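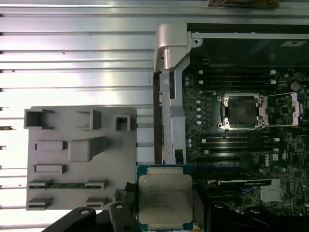
Chapter 4

Fits, Clearances and Tolerances

After reading this chapter you should be able to:
- explain the difference between a nominal size and an actual size
- name the three basic kinds of fit and choose one for a simple job
- work out the largest and smallest clearance between two mating parts
- describe how tolerances add up across an assembly

4.1 Why parts do not match their drawings

A drawing gives each feature of a part a size. A peg may be marked as 60 mm long and a hole as 12 mm across. These are nominal sizes. They are the sizes the designer had in mind, and they are used for naming the feature and for laying out the rest of the part. No workshop can make a peg that is exactly 60 mm long. A cutting tool wears, a mold shrinks as it cools, a machine table moves a little more or less than it was told to. If the peg is measured with a good enough instrument, the reading will always differ from the drawing.

The size found by measuring is the actual size. The job of the designer is to decide how far the actual size may wander from the nominal size before the part stops doing its work. This permitted range is the tolerance.

Suppose the peg is marked 60 mm plus or minus 0.2 mm. The upper limit is 60.2 mm and the lower limit is 59.8 mm. The tolerance is the difference between the two limits, or 0.4 mm. Any peg between the limits is accepted, and any peg outside them is rejected. A peg at 60.19 mm is just as acceptable as one at 60.00 mm. Students often find this hard to accept at first, but it is the basis of all work with interchangeable parts.

4.2 Interchangeable parts

Before tolerances were in common use, parts that had to go together were often fitted by hand. A worker filed one part until it matched the other, and the two were then kept as a pair. This gave good results but it was slow, and a broken part could not be replaced from a box of spares.

Consider a small pump works in the town of Stullport. The works orders covers from one supplier and housings from another. The two suppliers never see each other's parts. If both keep to the limits on the drawings, any cover will go onto any housing. If one of them does not, the trouble shows up at the assembly bench, where it costs the most to put right. We will return to the Stullport pump several times in this chapter.

4.3 Three kinds of fit

When one part goes inside another, the inner part is called the shaft and the outer part is called the hole. These words are used even when neither part is round. A square key in a square slot is a shaft in a hole.

Clearance fit. The shaft is always smaller than the hole, so there is always a gap. Clearance fits are used where parts must slide, turn or be taken apart by hand. A drawer in its runners has a clearance fit.

Interference fit. The shaft is always larger than the hole before assembly. Force is needed to bring the parts together, or the outer part must be heated so that it grows. Many bearings are held in place this way.

Transition fit. The limits overlap, so a given pair may have a small gap or a small interference. Transition fits are used where parts must be located closely but may need to be separated later.

4.4 A worked case

The Stullport pump has a locating pin with limits of 11.95 mm and 11.98 mm. The hole it enters has limits of 12.00 mm and 12.04 mm.

The smallest clearance occurs with the largest pin and the smallest hole:
12.00 - 11.98 = 0.02 mm

The largest clearance occurs with the smallest pin and the largest hole:
12.04 - 11.95 = 0.09 mm

Both results are positive, so this is a clearance fit. Note that the two calculations never pair largest with largest. Doing so is the most common mistake in this topic, and it hides the worst conditions on both sides.

Material and temperature also matter. A plastic pin in a metal hole will grow faster than the hole as both warm up, and a gap that was comfortable on a cool morning may close by the afternoon - section 4.7 gives a method for checking this.

Key terms for this section: nominal size, actual size, limit, tolerance, clearance, interference.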